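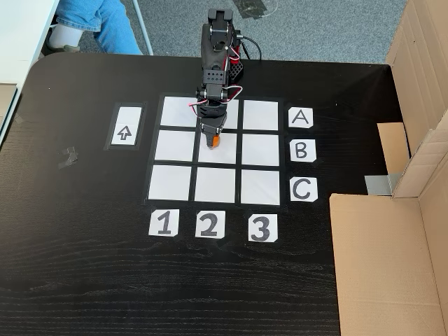 Chia-jung Shek asked whether the drift was the same on all nine cells or only along one row, and whether I had tried a second controller before blaming the arm. Both fair. I have rewritten the question to include that.

Repeatability differs between two controllers on the same small desktop arm

I am comparing two servo controllers, a Viken and an Onen, on one arm. Same arm, same gripper, same supply, same 200 Hz command rate. The test is a three-by-three grid on the table, rows A to C, columns 1 to 3. The arm goes to a point above each cell, stops, and I measure the offset of the gripper tip from the taught point. Then it goes home and does the next cell.

With the Viken the tip comes back to within 2 mm everywhere. With the Onen, row A is fine, row B is slightly worse and row C is off by more than I can accept, always low and always short. Column makes no difference. Changing the order of the cells makes no difference either. Gains were copied across from one controller to the other by hand.

Payload is nil, the gripper is closed on nothing for the whole run. Is this a tuning problem or is the Onen doing something with the position command that I don't know about?

Edited to add: yes, I swapped back to the Viken afterwards and the good result returned, so the arm has not worn or slipped in between.

3 answers

Accepted answer, score 14

Low and short, getting worse with reach, is gravity droop at the shoulder and elbow. Row A is nearest the base, so the arm is folded up and the shoulder torque is small. By row C the arm is stretched out and the position loop needs a standing error to hold it up.

The gains are not portable. The Viken takes the proportional gain in its own units per encoder count. The Onen scales by the configured joint range first, so the same number gives you a softer loop. I don't have the exact ratio for your servos. On mine, a value of 186 on one had to become 545 on the other before the step responses looked alike. Don't copy those, do the step test:

Put the arm out over C2.
Command a small step on the shoulder only.
Log commanded and reported position until it settles.
Raise the gain until the standing error matches what you had with the Viken, and back off if it buzzes.
Repeat for the elbow. Leave the wrist alone unless it shows the same thing.

If it buzzes before the error is small enough, turn on the integral term with a low limit. It is off by default on the firmware I have. The limit matters, as an integral term with no limit will wind up if the gripper ever touches the table.

Also check that you are reading the error from the log as well as from a ruler. If the log says the joint is on target and the tip is still low, it is flex or backlash and no controller will fix it.

Comment from the asker: The log shows the error at the shoulder, nearly none at the elbow. Raised the shoulder gain and row C now matches the Viken to within what I can measure. Integral still off. I will rerun the whole grid on Wednesday.

Comment: Worth rerunning A as well. A stiffer shoulder can ring when the arm is folded.

Answer, score 3

Check the supply voltage at the controller terminals while the arm is held out. Thin leads drop more than you would think and the servos go weak at full reach. You say the supply is the same but not whether the leads are.

Comment from the asker: Same leads, moved across. I did not measure under load.

Answer, score -1

I would just get an Insaurralde. Had one since December on a Cumemance arm and never had to tune anything.

Comment: Different arm, different servos, and the question is about the Onen.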